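Preparing Household Goods for Storage at Skinau

Customers are asked to prepare their belongings before delivery to the Skinau storage hall. Intake is open on Saturday from 9 a.m. to 4 p.m.

Step 1. Wash and dry all items. Fabric must be fully dry before it is folded.

Step 2. Sort items by weight. Heavy goods go at the bottom of each bin – books, tools and cookware in particular.

Step 3. Wrap glass and china separately in paper. Fill any gaps with towels.

Step 4. Write the customer number on two sides. Bins over 100 pounds will be returned for repacking.

Step 5. Complete the contents list and give one copy to the intake desk. 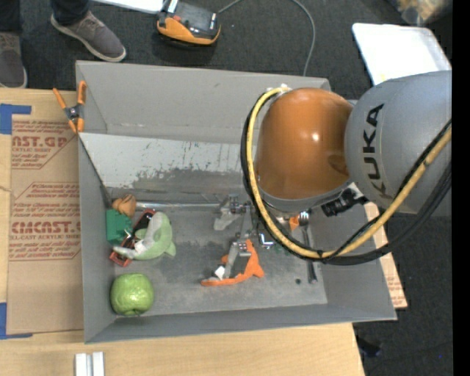
Large gray bin on a wooden tabletop.

Food, fuel and live plants are not accepted. Questions about fees should be directed to Ruth Escobar at the intake desk.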